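Foam cushion has a permanent dent and the cover still feels damp. Is it done for?

Posted by Su-bin Choo in Home & Laundry

I have a big square blue cushion, the kind with the waffly knit cover. It lived on my reading chair for 4 years and took the shape of me, which was flattering to neither of us. In April I washed the cover on gentle, put it back on, and laid the whole thing flat on a white table.

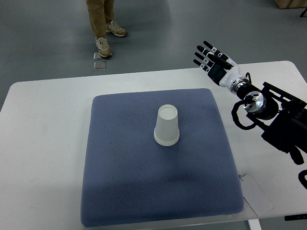

It's been a couple of days and I still can't tell if the foam is coming back. My hand says it's springy and my backside says otherwise. Holtum wants more for a new insert than I paid for the cushion. Is there a way to test foam at home that doesn't involve me sitting on it and sighing?

3 replies

Evangelia Moschos
Yes, and it's free. Lay it on something hard and level, then stand a paper cup on it upside down, wide end on the fabric. If the cup leans, the foam under it is lower on that side. Move it around and make a note of where it tilts. Put a second cup on the bare table so you have something straight to compare it to — cushions are very good at convincing you that they're fine. 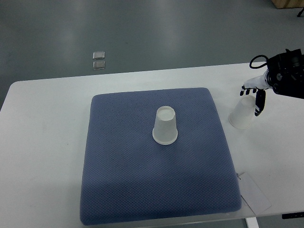
For the dents themselves, take the cover off and hold a steam iron over the foam without touching it, 15 minutes or so in all, then leave it alone overnight. Small dips usually come up. If the middle is still low the next day, the foam has quit and you should buy a slab and cut it to size. A bread knife works and will never cut bread properly again.

As for the damp feeling, you put the cover back on too early. Dry the two parts separately next time.

yook_and_ladder
just flip it over

Ganda4000
I bought a Staris insert and it was too big, so now I have a cushion that looks like it's holding its breath. Measure the inside of the cover before you order, seam to seam. Also check the zipper end first, mine was flat as a cracker there and fine everywhere else.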